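I met Lakshmi Unnithan at the Stirus packing site in April, and the first thing she did was hand me a hairnet and apologize for the coffee. She runs the bench where table sets get sorted and trayed for hotel orders (glasses, tissues, the small stuff), and she's been at it for seven years.

"People think I must hate the arms," she told me. "I hated the *schedule*. Before, we had 398 orders on a bad day and everybody's wrists hurt."

So what's her day like now? Mostly watching, fixing and teaching, she says, and a lot more talking to the engineers than she ever expected!

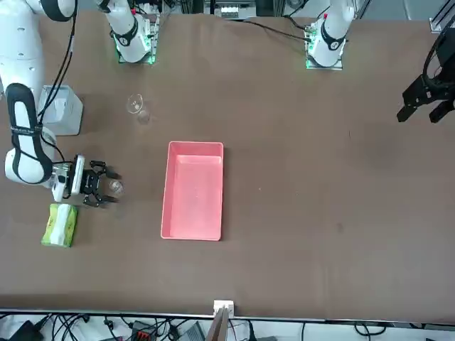

Lakshmi's title changed to cell lead last year, and her pay went up with it, though she had to ask twice. She spends her mornings deciding what the arms should practice and how to lay it out. Glass is her favorite argument. With a small clear one held in those black fingers over the brown cloth, and another clear cup standing farther back, I had to squint to find the second one at all. "Now imagine you're a camera," she said, laughing. "I tell them, I've dropped plenty of those myself. Be patient."

Her coworker Parvathi Krishnan is less cheerful about it. She used to pack next to three friends and now two of them are over at the Kurian warehouse. "The work is easier on my back, sure. But lunch is quiet," she said. She'd also like the training to happen on paid hours, every bit of it, and she has said so to management in writing.

Lakshmi agrees with her on that one. They're both signed up for the next maintenance course, 80 hours long, and Parvathi has already read ahead in the manual.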